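Home News Play Sets Stockists Contact

Pavska puts the play board back on the table

I'm Griet Kuipers, and I get to write this one myself because I've been pestering everybody at Pavska about boards since May. Kids tip out a box of blocks and half of them end up under the couch, right? So we're bringing out the Mulder board, a big flat piece of pale wood that gives the blocks somewhere to live while the building gets going.

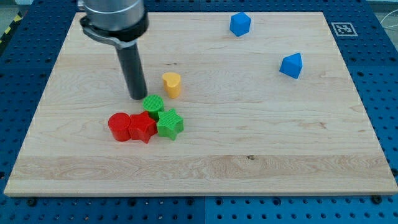 SUKVILLE, Saturday, August 11, 2018 — The Mulder board goes on sale today at our Clomport and Sukville shops, and we've made 532 of them for the first run! I love the grain on these, all long and wavy, and we leave the odd little knot alone. Blue, yellow, green and red plastic blocks look great on it.

Catríona Ní Chonaill runs the Clomport shop and has had one out on the counter for 16 days. "People come in for a birthday card and stay to stack things," she told me — and I've done the same myself. She has set aside 14 boards for playgroups, so call her if you run one.

Press contact: Griet Kuipers, Pavska, Sukville | © 2018 Pavska | Back to top

Last updated: August 2018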